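From: Tomás Ó Néill
To: Trinberg house owners list
Date: December 29, 2024
Subject: Re: Heating bills, block B

Hila wrote:
> I got the yearly statement and I do not understand it. Last year we
> paid 2,796 and now it is 3,490, but we were away for the whole of
> September and I keep the bedroom radiator closed. Is the meter broken?
> Did anyone else in block B get a higher bill?

Dear Hila, dear all,

Yes, we got a higher bill too. Ours is 3,118, and we did not change anything in how we heat. So I sat down with the statement and I want to share what I understood. Please correct me if I read it wrong, because the text from Gusside is not easy, also for people who grew up with the language.

The bill has two parts. The first part is fixed and goes by the size of the apartment. You pay it also when you are away and all the radiators are closed. The second part goes by the small meters on the radiators. When I compared my two statements, the second part was almost the same as before. The first part is where the increase is – the price went up, and there is also a new line of 176 called "system service".
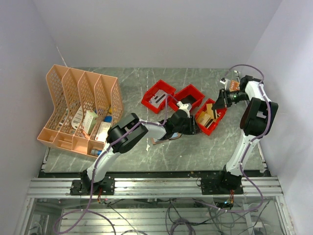
I called Gusside about this new line. The lady was friendly and told me it pays for the yearly cleaning of the heat exchanger in the basement. Before, this was done by Conneely and we paid it together with the stairs and the elevator. So my question to the house management is if they took it out of the other bill. I looked and I could not find that they did. It is possible that we pay it twice.

About your meter: I do not think it is broken, but you can check it. Press the button one time and it shows the current value, press it again and it shows the value from the last reading day. The second number must be the same as on your statement. If it is different, write to Gusside and include a photo of the display.

One more thing about the closed bedroom. My neighbor did the same and got a wet corner behind the wardrobe. I would leave it on one or one and a half. It costs a little, but a new wall costs more.

If other people in block B can send me their two statements (only the page with the table, you can cover your name), I will put the fixed parts next to each other and write one letter for all of us.

Best regards and a good new year,
Tomás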